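**The Registrar of Small Waters**

The Office of Ferries and Small Waters at Pader was established by order of the district in 1976, and it has kept the same hours ever since. The counter opens at eight in the morning. It closes at four in the afternoon, except in April, when the river is low and the Office closes at three. Persons wishing to register a boat, a landing, or a claim of passage are required to present themselves in person, with two copies of the form.

Lamduan Chuensuk had served as Registrar for 19 years when the matter of the Thammasiri landing came before her. She was known for a clear hand and for reading every document to the end before she spoke. Applicants found this hard to bear. They stood at the counter with their hats in their hands while she turned the pages, and the clock over the door went on.

The applicant on this occasion was Uthai Inthanon, a ferryman, who wished to register the closing of a route. The form for the closing of a route had been printed with the others in the first year of the Office. It had never been used, and the stack had to be brought up from the lower cabinet.

"State the route," said the Registrar.

"Thammasiri to the east bank."

"State the reason for closing."

Uthai Inthanon considered the question. He was a large man with a soft voice, and he answered as though he had been asked it in court. "There is no one on the east bank," he said.

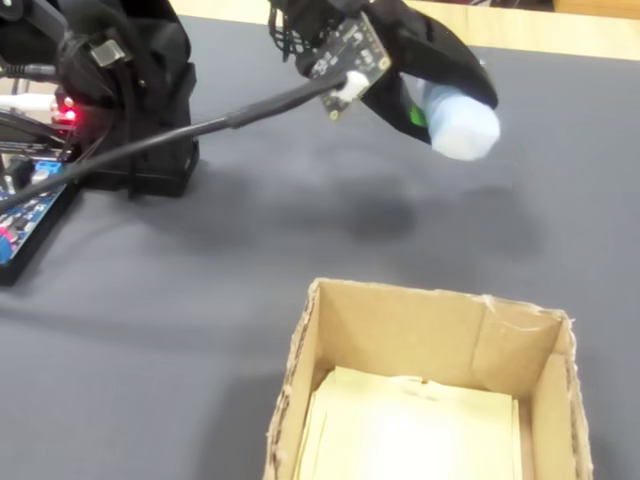 Vol. 6, No. 11

The Registrar laid down her pen. The regulations provided that a route might be closed for flood, for damage to the landing, for the death of the license holder, or by order of the district. They made no provision for the absence of passengers.

"Mrs. Sangkhawat lives on the east bank," she said.

"Mrs. Sangkhawat moved to her daughter's house in Pemell at the end of the rains. I took her over myself, with the bed and the chickens."

"The Office received no notice."

"No, ma'am. She doesn't read."

It was the custom of the Office, where the regulations were silent, to refer the matter to the Deputy Registrar for an opinion. The Deputy Registrar was Thongchai Phuthong, who had come from the provincial service and had a great respect for categories. He was called from the back room. He read the form, and then he read the regulations, and then he asked whether the landing on the east bank could be said to be damaged.

"It's a good landing," said Uthai Inthanon. "I replaced the boards."

"When did you replace them?"

"After she left."

The Deputy Registrar looked at the Registrar, who was looking at the form. He asked the ferryman why he had replaced the boards of a landing at which he did not expect anyone to stand.

"They were due," said Uthai Inthanon.

The Deputy Registrar gave it as his opinion that the application could not be accepted under any existing heading, and that the applicant should be advised to continue the service until a heading became available. He returned to the back room. The ferryman remained at the counter. It was a quarter past two, and the sun had reached the bench where applicants waited, so that the two women sitting there had moved to the other end of it.

"What time is your crossing?" asked the Registrar.

"Six in the morning and again at five."

"And you still make it?"

"I hold the license."

"With the boat empty."

"Yes, ma'am. I wait over there for as long as the schedule says, and then I come back."

She asked him whether it troubled him. The question was not on the form, and she did not write down the answer. He told her that the mornings were not bad. There was a tamarind on the east bank, and the birds had come down lower in it now that the house was shut. In the evenings he sometimes heard the door, which had never closed properly. He had thought of fixing it, but he had no key and it was not his door.

The Registrar took up her pen again and drew a second form from the stack on her left. It was the ordinary form for a claim of passage, the one most often used, and she filled in the upper part without asking him anything. Under *Landing* she wrote Thammasiri, east bank. Under *Purpose* she wrote Inspection.
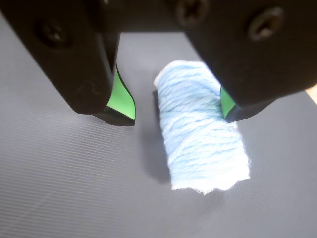

Under *Name of passenger* she wrote her own.

"The Office is entitled to inspect any landing for which the condition is in doubt," she said. "The Deputy Registrar has raised the question of damage. I will come on the five o'clock."

"There's no damage."

"That will be entered in the report."

Uthai Inthanon put on his hat, remembered where he was, and took it off again. He asked what the fare should be, as the Registrar was traveling on the business of the district. She informed him that the fare was fixed by schedule and that officers of the district were not exempt.

At four o'clock the counter was closed and the shutter brought down. The Registrar signed the daybook, leaving the line for closed routes blank, as it had been left on every page before it. She put the unused forms back in the lower cabinet. From the hook behind the door she took her umbrella and a small screwdriver that belonged to the Office, and she entered the screwdriver in the loan register under her own name, to be returned in the morning.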